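Prulmont Community Help > Government & Records > Public employment

Can a town pull a volunteer's records access without a hearing?

Posted by Obsa Tekleab, Thursday, June 10, 2021

Hi all! I love local government stuff (I go to the meetings for fun, yes really) and this one has me stumped. Our town lets members of the emergency planning board read the restricted files, meaning the water system maps, the shelter plans and so on. You sign a form, the clerk runs a check, and you get a login to the Devell records system.

In April one of our board members wrote a letter to the paper criticizing the mayor over the Eskola bridge closure. It was pretty sharp! But everything in it came from open meetings. Two weeks later her login was shut off, and the letter she got gave no reason, only that access is "at the pleasure of the mayor." She is still on the board and still gets a vote.

Is that allowed? Does she get a hearing, or at least a reason? I've read the town code twice and all I can find is section 14, which says how access is granted. It says nothing at all on taking it away.
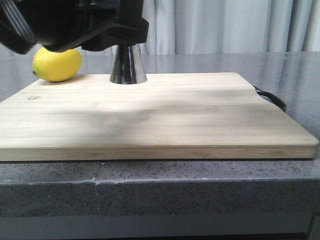
Teemu Koskela

Great question, and I'm so glad somebody is reading the code! I sat on a charter review group for five years and we fought over this exact point. The trouble is that "access" gets treated as one thing when there are really two: the seat on the board, and the permission to see certain papers. Think of a kitchen where a shiny metal cone is standing on the cutting board. You can be allowed in the kitchen all day and still be told to leave the cone alone. Her seat is probably protected by the charter (ours needed a council vote to remove anyone), but the login may well be a privilege that the mayor's office hands out, and those usually come with very thin rights attached.

Thin doesn't mean zero, though! Two things I would look at:

First, the form she signed. Ours had a paragraph on the back saying access could be ended "for cause," and "for cause" is a lovely phrase to find – it gives you something to ask about. Get a copy from the clerk, and get the version she signed, which may differ from the current one.

Second, the timing. In general, officials in the United States can't use their office to punish people for speaking on public matters, and that can hold even when the thing taken away was never a right to begin with. How it plays out for someone on an appointed board is a lot murkier, and courts look at what the job involves. Two weeks after a letter in the paper is worth writing down, but it won't settle anything alone.

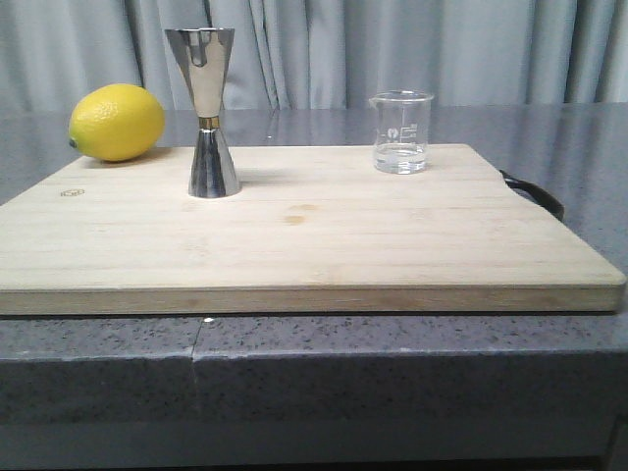
I'd also put in a public records request for any emails between the mayor's office and the clerk with her name in them, from the date of the letter to the date of the shutoff. Keep it narrow. We once asked for everything and got 1000 pages of parking notices. If there is a written policy on ending access, ask for that too, even if you're sure there isn't one. A written answer saying "no such record" is wonderful to have in your hand at a council meeting.

And she should talk to a lawyer before she files anything. Deadlines for claims against a town can be short, and they vary a lot by state.

Cirkovell

mayor can do what he wants with it, its his office. my uncle lost his key to the town garage the same way and never got it back

Obsa Tekleab

Teemu, thank you, this is fantastic! I hadn't thought of the form. She found her copy last night and there IS a back page, with 16 numbered lines in tiny print. Line 5 says access ends "upon leaving the board or upon misuse of records." She hasn't left, and the letter doesn't claim misuse. I'm sending the records request tomorrow and she has a call set up with a lawyer next week.

Cirkovell, was the garage key a written policy or just a habit? I'd love to know, if your uncle still has the paperwork.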